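Moving Off the Old Data Layer, One Table at a Time

May 2021

The order system at Soslow was written by people who liked stored procedures. There were 1,899 of them when the rewrite began, and the oldest carried a comment warning the reader not to touch the rounding. Soslow sells replacement parts for commercial kitchens, and every quote, pick list and invoice the company produces goes through that database.

The application in front of it used hand-built data access code. A page asked for a dataset, the dataset was filled by a procedure, and the page bound it to a grid. It worked for years. The trouble was that a column could not be renamed without a text search across the whole source tree, and the search missed anything that had been put together from strings at run time.

The plan was to bring in an object-relational mapper and retire the procedures in stages. The team looked at two. One was Sakine, which generates classes from an existing schema. The other was Cillus, a smaller library that leaves the SQL alone and maps the results to objects. The first prototype used Sakine, and it looked good for about a week. 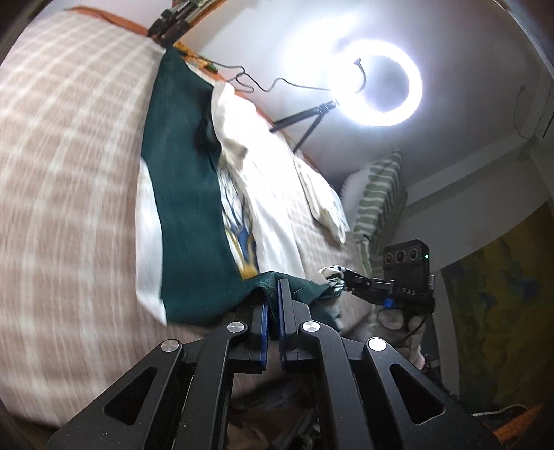
Sakine had no problem with the simple tables. Customers, addresses and suppliers all came across cleanly, and the generated code could be read without a manual. The parts catalog was harder. It had a table that pointed back to itself three different ways: one column for the part that replaced this one, one for the assembly it belonged to, and one nobody could explain until an old spec turned up on a file share. Loading a single part could pull in a long chain of others. On the test server, opening the screen for a common oven thermostat sent more than 100 queries.

Lazy loading was the cause, and turning it off was easy. But then each screen had to say what it needed ahead of time, and the screens had never been written that way. Some of them passed a part object down through four layers of code before anyone read a property from it. Working out which properties were used took most of March.

The team ended up splitting the work. Screens that edit data use Sakine, where change tracking earns its keep. Screens that only show data, along with all of the reports, use Cillus and plain SQL kept in files next to the code. Two libraries means two sets of habits to learn, and new hires do ask why. The answer is written down in a one-page document in the repository, which has been edited more often than most of the code.

Transactions were the next problem. An order is saved in one step from the user's side, but behind it are stock reservations, tax lines and a credit check. The old procedure did all of this in one place with one commit. In the new code the two libraries had to share a connection, and for a while they did not. A failed credit check left stock reserved against an order that did not exist. It was caught in testing when the warehouse numbers drifted. The fix was a small class that opens the connection, starts the transaction and hands the same one to both sides.
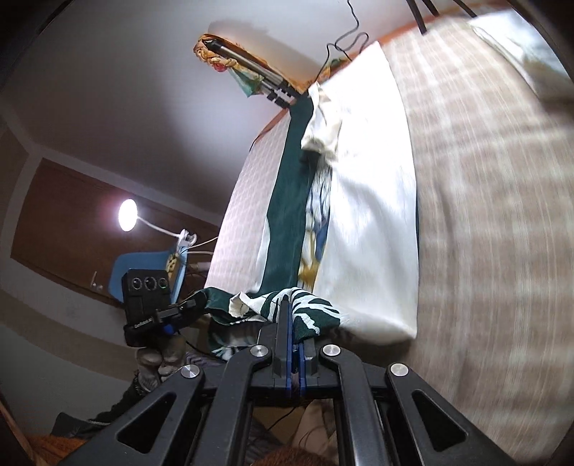
Performance came out mixed. Saving a large order is a little slower than before. Sakine sends its inserts in batches, and an order with up to 2,000 lines goes through without a timeout, though the old procedure was faster on the same hardware. Search is a good deal quicker, mostly thanks to an index that should have been there from the start and has nothing to do with either library.

The tests are the part the developers talk about most. Under the old design there were hardly any, as every test needed a full copy of the database and somebody to reset it. Now each test run builds a small database from scripts, loads a few rows and throws it away at the end. The full set finishes in 8 minutes on the build server, a machine named Cheng that used to run the phone system.

Not everything is going to move. The month-end closing procedures are staying where they are, as is the one with the rounding comment. It was rewritten once on a branch and gave totals that were off by a cent on some invoices - always on credits, always with more than one tax rate. The branch is still open.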